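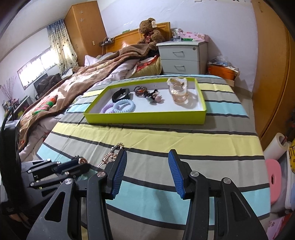

Wanda Cieślak nous écrit que deux semaines sans laverie, passe encore, mais qu'un drap de lit double ne sèche pas dans une salle de bains de Gumamthorpe en plein mois de février, et qu'elle voudrait bien une date. Elle n'est pas la seule. Le courrier s'empile à la rédaction depuis lundi.

Rappel des faits, pour ceux qui ont raté le début. La laverie Jellero, rue du Lavoir, a baissé le rideau sans préavis. Une feuille scotchée sur la porte, « fermé pour travaux », pas de téléphone. Derrière la vitre, les machines du fond ont été tirées vers le milieu de la salle. Fuite sur l'arrivée d'eau principale, d'après le plombier croisé sur place. Le sol a bougé, il faut casser le carrelage.

Prochaine laverie : Tarkley. En bus, compter roughly quarante minutes porte à porte, avec le sac. Le dernier retour part à 19 h 10. Ceux qui finissent tard, tant pis.

La mairie a donc fini par réagir. Communiqué tombé ce vendredi 16/2/24 en fin de matinée, très court. On y apprend que la blanchisserie Siddiqui, zone des Quatre-Vents, qui travaille d'habitude pour les hôtels et la maison de retraite, ouvrira une partie de ses machines aux particuliers. Le mardi et le samedi matin, sur inscription. Linge plat seulement : draps, housses, serviettes, nappes. Pas de couettes, pas de vêtements. Pour les vêtements, rien de prévu pour l'instant.

168 créneaux mis en ligne à midi. Tous pris avant le gouter. Une liste d'attente est ouverte à l'accueil de la mairie, il faut passer en personne avec un justificatif de domicile. On nous a dit au guichet que d'autres créneaux suivraient, sans préciser quand ni combien.

Côté tarifs : 2 euros le kilo, séchage compris, sans repassage. Chez Jellero la grande machine coûtait plus cher pour une famille, moins cher pour une personne seule, et le séchage se payait à part. Les avis sont partagés, donc. Paiement par carte uniquement, la blanchisserie n'a pas de caisse. Prévoir un sac fermé avec nom et adresse dessus. Les sacs-poubelle sont refusés.

Attention aux couleurs. Siddiqui lave le linge d'hôtel à haute température, presque tout en blanc. Pour les particuliers, le programme sera baissé à 60 degrés, mais les draps imprimés ou rayés neufs doivent être lavés une première fois à la maison, sinon gare aux dégorgements. La soie, la laine et le lin ancien sont exclus. Aucun dédomagement en cas de rétrécissement, c'est écrit dans le règlement, page deux, en petit.

Reste la question de fond. La rue du Lavoir et les immeubles derrière l'ancienne gare, ce sont 468 logements, beaucoup de studios, et dans les plus petits pas d'arrivée d'eau pour un lave-linge. Le sujet était déjà venu au conseil en octobre, quand Jellero avait réduit ses horaires. Une buanderie partagée au rez-de-chaussée du bâtiment C, l'idée avait plu. Renvoyée à plus tard, faute de devis. Contacté ce matin, le service logement répond que le dossier « est toujours à l'étude ».

Quant à la réouverture, la gérance de Jellero parle maintenant de la mi-mars. Peut-être avant si le carreleur se libère. Les cartes prépayées restent valables, aucun remboursement pour l'instant. Les clients qui avaient du linge dans les machines le jour de la fermeture peuvent le récupérer lundi entre 9 h et 11 h, par la porte de la cour.

Inscriptions sur liste d'attente : accueil de la mairie, du lundi au jeudi, 8 h 30 à midi.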